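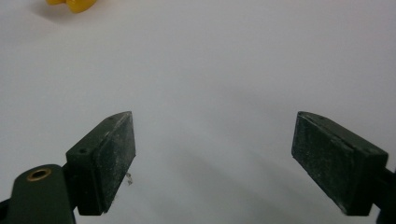 Posted by the bench team, Tomberg field lab
Notebook, September, 4:10 pm

Second run of the measles serology backlog finished. 214 dried blood spots punched and eluted overnight in the cold room, 203 gave a readable result on the Helia plate reader. Of the other 11, nine had too little blood on the card and two had labels that wouldn't scan. Set those cards aside in the grey drawer, don't bin them.

Running total is now 1,569 samples from the Memon district clinics. We're still short on the under-fives from the river villages, where the outreach van only got through once before the road washed out.

Controls: high positive fine on all plates. Low positive drifted up on plate 3, still inside limits. Same lot of conjugate as last week. I'd like to open the new lot and run it side by side before we blame the washer.

Washer: channel 6 is slow again. Cleared it with the fine wire and ran three rinse cycles. If it blocks a third time we should change the whole manifold.

Cold room logger read 4 to 6 degrees all night. Freezer B alarm went off at lunch when the door was left ajar, highest reading minus 17, back to normal in 30 minutes. Nothing from this study was in there, only spare aliquots for the rubella panel.

Flallo database: upload failed twice on the date column. It wants day first. Fixed in the export template, old template moved to the archive folder.

To do: repeat plate 3, order more desiccant sachets and 3 mm punch tips, ask the district office when the next batch of cards is coming down.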